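Domik Chopstick and Utensil Basket, small

Home / Kitchen / Sink and drainer / Cutlery baskets

Code: 587
Colour: white
Material: plastic
Base: perforated grid
Sold: singly or as a pair
Availability: in stock

The Domik basket is a small, open-topped holder for the things that get lost in an ordinary cutlery drainer. It was first made for chopsticks and has since become our usual answer when customers ask what to do with skewers, long teaspoons, straws and baby spoons. The base is a grid, so water runs straight through, and the holes are narrow enough that a normal chopstick tip will not go down and jam.

It can stand on a draining board, on a tray or inside a cupboard. If you put it on a wooden worktop while things are still wet, stand a saucer or a Llewellyn drip tray under it. The drip tray is sold separately and fits one basket.

Most people who buy the pair keep one for washing up and one for the table. Chopsticks come out of the sink in a muddle, and it is quicker to drop them all into the first basket, let them drain, and match them up later on a board or a cloth. Sets in different colours are easy to sort. Plain wooden ones take longer, and we suggest lining up the thick ends first.
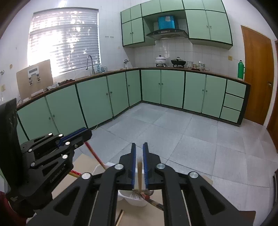 Small white basket with grid base, shown with chopsticks in mixed colours.

Size and capacity

The basket is 182 mm long. It holds 27 standard chopsticks lying flat, or fewer if you mix in spoons. Lacquered chopsticks with square handles take up more room than round ones. Very long cooking chopsticks will rest across the top but will not lie inside, and for those we would point you to the Forkimico tall jar.

Cleaning

Wash in warm soapy water and rinse. The basket can go on the top rack of a dishwasher. If limescale builds up in the grid, soak it in white vinegar and water for an hour and go over it with an old toothbrush. Please do not use bleach tablets - they turn the plastic yellow after a few months.

Wooden and bamboo chopsticks should be dry all the way through before they go into a closed drawer. Leave them in the basket overnight with a little space between them.

What you get

One basket, or two if you choose the pair. Chopsticks, spoons and boards are not included. The basket comes in a plain card sleeve with no plastic film.

Changes to this product

The current version has a slightly curved rim. The older one had a straight rim and a solid strip along the middle of the base, where water used to sit. Both are the same length, so old and new will stand side by side. We sold 1,000 of the old version and still have a few in the shop at a reduced price. Ask for Marta Romaniuk if you want one of these, as they are not listed online.

Customer comments

"Bought the pair in January. Good size for a narrow sill. I would have liked a lid." - Mavis Lyons

"Does the job. We use it for kebab skewers more than chopsticks." - Lahcen Ouali

"The first one arrived with a crack in the corner and was replaced without any fuss. The second is fine." - Csenge Illés

Delivery and returns

Orders are sent by second class post unless you choose otherwise. Unused baskets can be returned within 27 days in the card sleeve. We do not charge for exchanging a single basket for a pair, you just pay the difference.

Goes with: Llewellyn drip tray, Forkimico tall jar, Mudness dish cloths (pack of three)

Page last updated 25 November 2018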